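Reading "Dunstan" by Paweena Nilsuwan

Aug 5, 2024

I finished Dunstan on Saturday night and have been putting off writing it up, mostly as I changed my mind about it twice along the way. I'd bought it in May on the strength of the first page, which I read standing up in the store. Then it sat on the shelf under two library books that had due dates.

The book is set in a river town called Dunstan, where the Biler company has made piano parts for three generations and is about to stop. The main character, Orla, keeps the company's books. Her father worked there and so did his father. She finds out before anyone else on the floor that the place is closing, and she is asked to keep quiet until the end of the quarter. That is most of the plot. She goes to work, she comes home, she says nothing, and it gets harder.

For the first 34 pages I thought this was going to be one of my favorites of the year. Nilsuwan is very good on offices. There's a long passage about Orla reconciling an account that is off by five dollars, and I read it faster than I've read some murder scenes. You know she could write it off. She stays until after dark looking for it.

Then the brother shows up and I lost patience. Teddy has a job in the city with a software outfit called Cluveo, and every time he opens his mouth he explains something the book had already made clear. He tells Orla that their father gave his life to a company that didn't love him back. We had that already, from the scene with the retirement clock. I put the book down for a week around there and read a mystery.

What got me back was chapter 15. Orla drives her mother to Fumum, a lake resort they used to visit, and finds the hotel turned into condos. The mother wants to have lunch there anyway, so they eat sandwiches in the car in the parking lot and talk about whether the lake used to be bigger. I went back and read it again the next morning before work. Teddy isn't in it, which helps.

The second half is better than the first. Once the news gets out, people in town treat Orla differently, and Nilsuwan doesn't let her off easily. One of the women from the finishing room, Jean, stops speaking to her and never starts again. I kept expecting the scene where they make up – it seemed to be set up for it – and I was glad it didn't come. I did want more of Jean. She has maybe four real scenes and she's the most alive person in the book.

I'm less sure about the ending. There's a jump of several years and we get Orla in a different town with a different job, and a phone call I won't spoil. A friend who read it before me thought that last section was the whole point. To me it read like the start of another novel.

The prose is plain and I like it that way. The paperback has a few typos, including a date in 2000 that has to be wrong if you add up the mother's age. Someone will fix it in the next printing, I assume.

I'd still recommend it, especially if you've ever worked somewhere small. 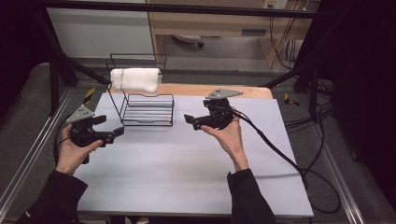

Filed under: Books, Fiction

Next up is a collection of short stories I've had since last winter. If you've read Dunstan and have an opinion on the phone call, leave a comment, but please put a spoiler warning at the top.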